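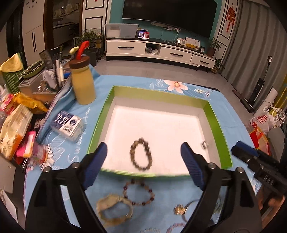

*The sorting table at Stoltden, with the brown beads already in the green box.*

I had meant to stay an hour. The card on the door said open day from ten, tea all morning, come and see how we sort, and I thought I would look in on my way to the post office and be home for lunch. It was past three when I got back to the car, with the parcel still unmailed on the passenger seat and my coat smelling of somebody's very good ginger cake.

Stoltden is a jewelry reuse workshop, tucked behind the old seed merchant's at the top of the hill. People send in what they no longer wear, or what came to them in a drawer with the rest of an aunt's things, and it gets sorted, cleaned, restrung if it needs it, and sold on from the front room or at fairs. They open the back rooms to visitors every February, when things are quiet after the holidays, and I had somehow missed it every year I've lived here.

Rosalind Whitlock met me at the door and put a mug in my hand before I had my scarf off. She started the place with 100 pounds' weight of mixed beads from a dance school that was closing down (she still has a jar of the sequins, and will show you if you ask, and I asked). She walked me through the intake room first, with its shelves of shoeboxes and padded envelopes, all labeled in pencil with the name of the sender and the month they arrived. An envelope waits there until there's a clear table for it, and then the whole thing gets tipped out at once, so that sets have a chance of finding each other again.

The sorting room was where I lost my morning. I had expected something like a laboratory, I suppose, white counters and bright lamps, and what I found was much closer to my grandmother's kitchen. The table I settled at had a light blue cloth on it, printed with a great big peach-pink flower with a yellow center, and daisies, and white curly writing that starts with "Sweet" and which I kept meaning to read to the end and never did, what with everything lying on top of it. I loved that cloth. Rosalind said they buy them at yard sales and that a soft cloth stops round beads from running off to the floor, which they will do at the first chance.

On the cloth were the bracelets, and in the middle a shallow green box with a white bottom. The box is for whatever is being looked at next, and the white is a great help with color. I would have called the beaded bracelet in there plain brown if you'd asked me across the room. Lying in the box it was at least two browns, darker beads along one stretch and a lighter tan along the other, and very handsome too.

Efe Danladi had charge of our table and was endlessly patient with me. He has people begin with beads on one side and bangles on the other, and only after that do you think about color. That sounds simple until you have a thick beige and tan loop in front of you, wider on one side than the other, and you start wondering what it's made of and whether that little glint of metal on it is a join. We had a thin metal bangle with a ribbed gold ornament on it that I would happily have worn home. There was a dark red and pale pink-brown one, with its beads spaced out, which the woman beside me said was just like one her sister had at school, and then of course we had to hear about the sister, and the school, and a trip to the coast that ended in a snowstorm.

My own favorite was a pale, translucent beaded one, lying next to a pinkish-purple one as if they'd been introduced at a party. I have a weakness for anything you can nearly see through.

After the tea break (the ginger cake was Chiamaka Idahosa's, and she would only tell me that there was black pepper in it) we moved next door to the stringing bench. Chiamaka learned to restring from her mother and has very firm opinions on elastic. She likes one called Prakeck for the small beads and won't have it near the heavy ones. She let me try a knot. She let me try it again. After the fourth attempt she took it gently out of my hands and did it herself while telling me I had nearly had it, which was kind and untrue.

The record book lives on that bench as well, and I could have read it all afternoon. Every piece that leaves the workshop gets a line: what it was, what was done to it, where it went. Last year's book ran to 700 lines. Some are only a few words. One says "amber color, long, restrung twice, gone to a bride," and I've been thinking about the bride on and off ever since.

A few practical notes for anyone going next year:

- Parking is behind the seed merchant's, and there are only 2 spaces, so walk up if your knees allow.
- Bring your reading glasses. I had to borrow a pair.
- You can hand in jewelry on the day. Put your name on the bag.
- The front room takes cards now, though the till sulks.

I did buy something, in the end. It's a string of small gray beads for my neighbor's birthday, and Rosalind wrapped it in a twist of tissue and wrote the line in the book while I waited. The parcel went to the post office on Friday.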